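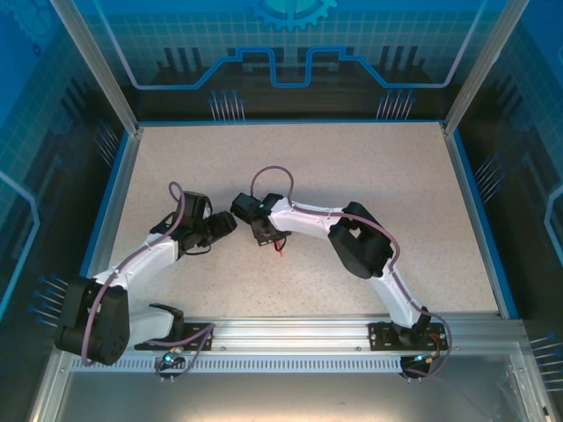 Drelmont Pottery Studio is looking for potters to take part in its July group show of tableware. The show is open to anyone who makes functional pots by hand, on the wheel or from slabs. Each show has a color theme, and the one for July is speckled beige with blue. You can get there with a speckled clay body, with iron in the glaze, or any other way you like. Pots don't need to match each other. Red clay is fine if the glaze covers it.

What to send

Send photos of work you have already made, plus a short note on what you plan to make for the show. Plates, bowls, mugs, pitchers and serving dishes are all welcome. Please don't send sculpture or wall pieces. Everything must be food safe and fired to maturity. Tell us your clay body and firing temperature.

If you don't have a kiln, you can fire at our Drirnton building. Shelf space is first come, first served, and we only fire to cone 6 there. Let Agata Ferraro know when you apply.
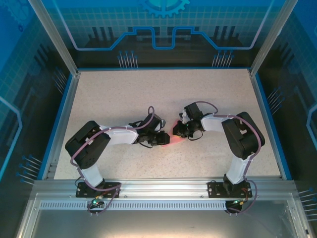 Accepted potters will get a table in the main room at 559 Prulard Street. Tables are shared, and you may bring your own risers and cloths. Plain ones, please. Nothing can be fixed to the walls.

Costs and sales

There is no fee to apply. Accepted potters pay $3 per piece shown. You set your own prices and handle your own sales tax. Unsold work has to be picked up when the show closes. We can't store it or ship it.

Who can apply

You need to be 18 or older and live within driving distance of Drelmont. Beginners are welcome. Students can show work made in class if their teacher agrees. Two people who make pots together can apply as one.

How to apply

Applications close 29th December. Mail them to Aleksi Kauppinen, Drelmont Pottery Studio, P.O. Box 1685, or drop them in the box by the Lacroix Avenue door. Include a phone number. Late applications go on the waiting list.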